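Section 3: Parking on a Narrow Street

Read this section before you leave the Adunia van at the curb for the first time. It covers streets where vehicles park along one side and the rest of the road has to stay open. For lots and driveways, see Section 4.

3.1 Choosing a place

1. Drive the length of the block once at low speed. Look for gates, driveways and posted signs.
2. Pick a stretch of straight curb at least 10 feet longer than the van.
3. Stay clear of any gate, even one that looks shut for good. A gate set into a slatted fence is easy to miss from the driver's seat.
4. Check overhead. With the Pilero roof rack fitted, the van stands almost 11 feet high and will catch low branches and balcony awnings.

Note: Palm fronds drop without warning in windy weather. Park past the tree if there is room.

3.2 Pulling in

1. Signal, stop level with the front of the space and fold in the curb-side mirror if the sidewalk is narrow.
2. Back in slowly until the rear sensor gives a steady tone.
3. Straighten the wheels. The tires should sit within 12 inches of the curb and must not rub against it.
4. Set the parking brake, then shift to Park.

Caution: Do not climb the curb to make more room for traffic. The sidewall can be damaged where you will not see it, and the sidewalk has to stay open.

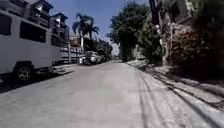

On a slope, turn the wheels before you switch off. Facing downhill, turn them toward the curb. Facing uphill, turn them away from it and let the van roll back gently until the front tire touches. Level streets need only the brake.

3.3 Leaving the van

1. Close all windows, including the rear side glass. The rear switch is on the Zou panel behind the driver.
2. Put up the windshield shade in strong sun - the dash display dims when it overheats and takes a few minutes to recover.
3. Get out on the curb side where you can. If you use the street side, check the mirror first for motorcycles.
4. Lock the doors and wait for two flashes.

Note: If the lights flash 3 times, a door is open. Check the rear door first.

3.4 Before driving off

1. Look under the van for animals, toys and fresh fluid. Use a flashlight, even at midday.
2. Fold the mirror back out.
3. Release the brake and pull away with the wheels turned only as far as needed.

If you find fluid, compare its color with the chart in Section 9 before starting the engine. For replacement mirror parts, quote the Trestska number on the inside of the housing.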